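Household simulators have been around for years, and most of them are good at kitchens. Zilthorpe, a small team that builds training data for home robots, has spent its time on the other rooms. Its main project, Imance, is a set of simulated apartments in which human operators perform chores on screen and a learning system is later trained on the recordings.

Magdolna Csizmadia runs the data side of Imance. I asked her first what counts as one example.

"One example is one task from start to finish," she said. "There is an instruction in plain English, a starting state for the room, and then everything the operator did until the task was closed. We store the actions and the object states. The pictures are rendered again afterward."

Rendering afterward keeps the operator sessions light. Operators work with a low-cost view, in which edges can look stepped and textures are simple. The same session can then be replayed with different lighting or a different camera height without anyone repeating the work.
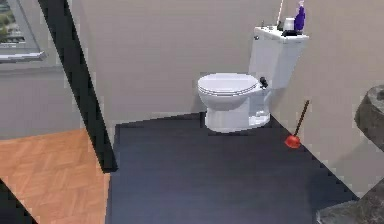 By Thabiso Chauke
15 Oct 2019

Bathrooms were added to the set in February. Csizmadia said they are harder to collect in than their size suggests. The floor area is small, the fixtures do not move, and useful objects tend to end up on surfaces that were never designed as shelves.

"Take the tank lid on a toilet. People put things on it. If you have a spray bottle and a cup standing close together there, picking up the bottle is a different problem from picking it up off an open counter. The wall is right behind it. The approach has to come from the front or from above, and the neighbor is easy to knock over."

The same applies to long objects. A plunger leaning toward a wall has a handle at an angle, and the angle changes from one starting state to the next. Early recordings had too little variation in this respect. The trained system learned to reach for one position and missed when the handle was elsewhere.

"We saw it in the first evaluation," she said. "It would close on air, beside the handle, with great consistency."

The remedy was a placement script called Jonance, which moves loose objects before each session within limits set by hand. It checks that nothing overlaps and that every object can still be reached. Each bathroom task is now recorded from 200 starting states. Of these, 80 percent go to training and the rest are held back for testing.

I asked whether the script could simply generate the whole thing, operators included.

"For moving from one room to another, yes, we do that. A planner is fine for getting through a doorway. For handling objects we tried it and the motions were too uniform. Operators hesitate, they correct a grasp, they go around something. We want the corrections in the data – the system needs to see how to get out of a bad position."

Failed attempts are kept as well, under a separate label. An operator who drops an object is asked to continue if the task can still be finished. If it cannot, the session is closed and marked with one of 4 failure codes. Csizmadia would like fewer codes. Two of them, she said, are regularly confused with each other, and the reviewers spend time sorting them out.

Each recording is reviewed by a second person, who sees the instruction only after watching the replay and writes down what the task appeared to be. When the two texts disagree, the example goes back. Most disagreements come from the wording. "Put the bottle away" was withdrawn as an instruction after three reviewers gave three different destinations.

On transfer to physical machines she was careful. The simulator treats contact between hard objects reasonably well. Rubber is approximated, and liquids are left out entirely, so a spray bottle has a fixed weight however full it is supposed to be.

"I would not claim a number for real bathrooms yet. Ngcobo is the test apartment, and the bathroom there is still being fitted out. Until it is ready we report simulation results and label them as simulation results."

The next release adds doors that open and close during a task. Operator sessions for it have already started, with the hallway side recorded first.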